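Home | About | Openings | Visit Us | Contact

Paid Participants Wanted: Folding and Handling Household Laundry

Lamside is looking for people to take part in paid sessions on how everyday clothing is picked up, spread out, folded and put away. The work is done at our Protport site, in one large open room. You do not need any background in textiles, housekeeping or technology. If you have folded your own laundry for most of your adult life, you have the experience we are asking for. 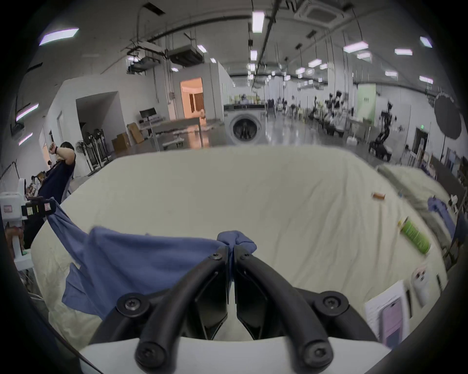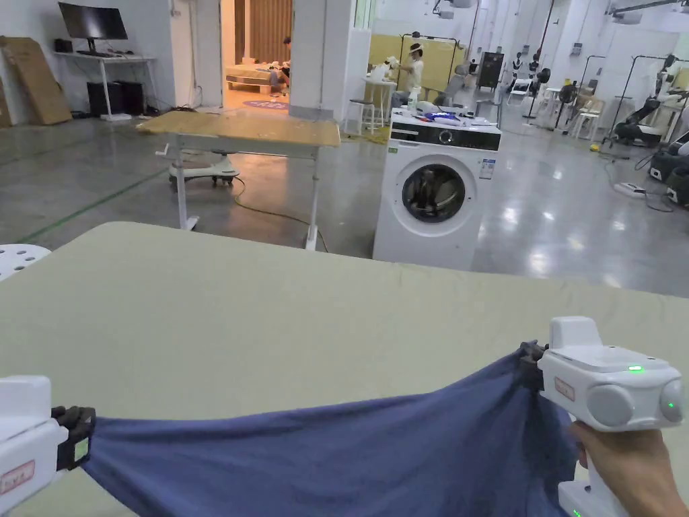
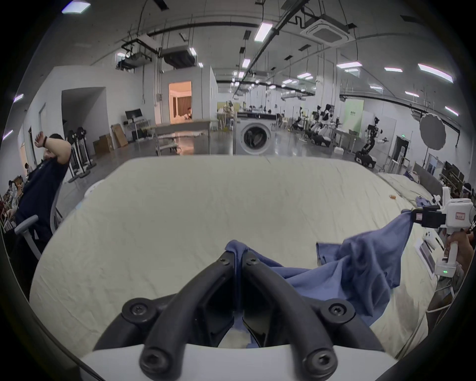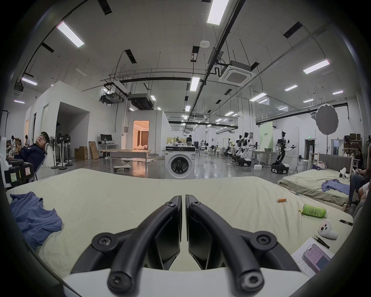

A blue garment is being handled in the first three pictures. In the fourth, a blue T-shirt is lying on the left side of the mattress.

What you will do

Each session is built around ordinary clothes and an ordinary surface. One half is done at a bed or mattress with a sheet on it. The other half is done at a table covered with a cloth. At both, you work with hand-held grippers in place of your bare fingers.

Typical tasks include:

- Picking up a crumpled shirt by one corner and laying it flat
- Holding a garment by both sides so the fabric hangs straight, alone or with a partner
- Folding T-shirts, pants and towels to a set size
- Clearing small items such as bottles and sprays off a bed before the clothes go down
- Sorting a mixed pile by type and stacking it

The tasks are repeated. You may fold the same shirt many times in a row, and you will be asked to crumple it up again between rounds. Please think about whether that suits you before you apply. Some people find it restful and some find it very dull.

There is no target for speed. We would like you to fold the way you fold at home, within the instructions for that task. If your way of folding a towel differs from the one on the sheet, tell the session lead and it will be written down.

Hours and pay

There are 19 places in this round. Participants attend 14 sessions each, spread over several weeks, and sessions last four hours with a break in the middle. Morning and afternoon sessions are both available. You will be asked for your preference, and we will try to keep you on the same half of the day throughout.

Pay is by the session, at the rate given in your offer letter. The first session is training and is paid the same as the others. If you arrive and the session cannot go ahead for any reason on our side, you are paid for it in full. Parking at the site is free. The bus stop is on the same street as the entrance.

Who can apply

You should:

- Be 18 or older and allowed to work in the United States
- Be able to stand for up to two hours at a time, with chairs available during pauses
- Be able to grip and lift light objects with both hands
- Be comfortable working in a shared room with other people nearby
- Be able to follow short written instructions in English

Left-handed applicants are welcome, and we have had too few of them so far. Tell us on the form if you need a lower or higher table. If you have a wrist, hand or shoulder injury, please wait until it has healed.

We ask you to tell us about skin allergies to laundry detergent or fabric softener. All garments are washed with an unscented product, but some people react to that too.

What to wear and bring

Wear closed shoes and a top with sleeves that stay out of the way. Take off rings and bracelets that could catch on knitwear. Long hair should be tied back. Food stays in the kitchen area. You can bring a drink with a lid. All the clothes used in the tasks are provided, so please do not bring your own laundry.

Recording

Sessions are recorded on video. You will get a consent form ahead of your first visit and can ask questions before signing it. You may stop taking part at any point and will be paid for every session you have completed.

How to apply

Fill in the short form at the front desk or under Openings on this site. Put "Laundry sessions" in the subject box and give us:

- Your name and a phone number
- Whether you prefer mornings or afternoons
- Any dates you already know you cannot attend
- Which hand you write with

Applications are read by Byung-chul Nam, who runs the sessions and will call you to set up a visit. The visit takes less than an hour. You will see the room, try a few folds and decide whether you want to go on. There is no written test and no need to send a resume.

A second round is planned for May. If you are not placed this time, your form will be kept for that round unless you ask us to remove it.

Posted Jan 15, 2024

Recent openings

Wikström: Sewing and alterations assistant, part time
Flirkell: Linen room attendant, evenings
Lamside: Front desk cover, Protport
Lamside: Participants for table setting and clearing (closed)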